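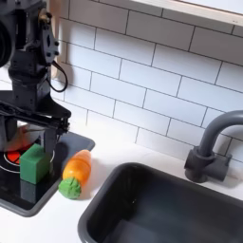
# Drurnex to Open Kitchen Tile Showroom in Flatham

**FLATHAM, 5 Jun 2022** – Drurnex, a family-owned supplier of wall and floor tile, will open its second showroom in July in the former Grasso furniture store in Flatham. The new location will carry the company's full range of kitchen wall tile, along with grout, trim and setting tools for sale to homeowners and contractors.

The showroom replaces a small trade counter that Drurnex has run from its Flatham warehouse for nine years. That counter will close once the new store opens. Customers with open orders do not need to do anything; their orders will be moved to the new address and they will get a call when the tile is ready for pickup.

"People have been choosing kitchen tile from a sample board next to a loading dock," said Yolandi Fourie, general manager of Drurnex. "They wanted to see it on a full wall, with a counter in front of it, under the kind of light they have at home. We should have done this sooner."

The store will have 25 full-height wall displays. Plain white tile still makes up the largest share of the company's kitchen sales, and several of the displays will show it with different grout colors and joint widths. Shoppers will be able to borrow up to four sample tiles at a time and keep them for 19 days. There is no deposit.

Drurnex will also introduce Kutum, a line of handmade-look wall tile in six glazes. Kutum was developed by product designer Defne Değirmenci and will be sold first in Flatham. It will reach the company's original showroom later in the year.

Renovation of the building is being handled by contractor Gaetano Testa. The front windows and the old delivery entrance are being kept, and the parking lot will be resurfaced before opening. Roughly 100 pallets of stock will be held on site so that common sizes can be taken home the same day.

Dario Tedesco, who has managed the trade counter, will run the new store. All current counter staff have been offered jobs there. Contractor accounts, credit terms and early morning pickup will stay the same.

Free evening classes on measuring, cutting and grouting a backsplash will begin after the opening. Places are limited and can be reserved at either Drurnex location.

**Media contact:** Dario Marchetti, Drurnex press office, Flatham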